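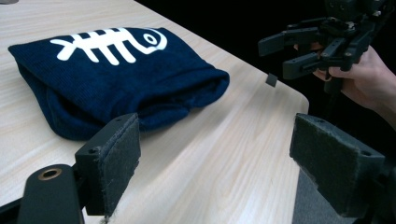
# Winter Hats, Sorted Early

We go through the hat bin once a year, usually in October. This year we did it on Saturday, August 2, 2025, while the rest of the closet was already out on the floor. The hats came up to the table one at a time to be checked, folded and put into bags for the hall shelf.

The navy one with the white fish skeleton is the hat people ask about. It is a fine rib knit, and the fish runs the long way, with the tail at one end and the head with its ring eye at the other. Folded, it loses the top of the design over the back edge. On a head you get the whole fish.

Khoa Khương bought it at the Winberg market three winters ago. He has worn it on most of the Pokton walks since then, and to shovel the drive.

## How we fold them

Knit hats are laid flat with the design facing up, so we can tell them apart in the bag. We don't roll them. Rolled hats came out of the bin last year with a crease across the front that took a week to drop out.

Anything with a pompom goes in last, on top. Hats with a lining are turned inside out first and left overnight on the rack by the window.

## Washing

Cold water, a little wool soap, no wringing. Press the water out in a towel and dry flat. The fish hat gets washed by itself because Mizanur Siriwardena doesn't trust navy yarn next to the cream scarves.

## Where things went

- Everyday hats: hall shelf, left side
- Ski hats and face warmers: the gray tub under the stairs
- Outgrown kids' hats: one bag, going to the Shboul Street coat drive
- Single gloves: kept until spring, then thrown out

The total was 41 hats kept and 2 set aside for mending. One of those has a loose seam at the crown and the other needs a new button on the ear flap. Mizanur has the yarn for the first. The button will have to come from the Girnitz shop, which is closed until the end of the month.

Scarves are next. They are still in the laundry room.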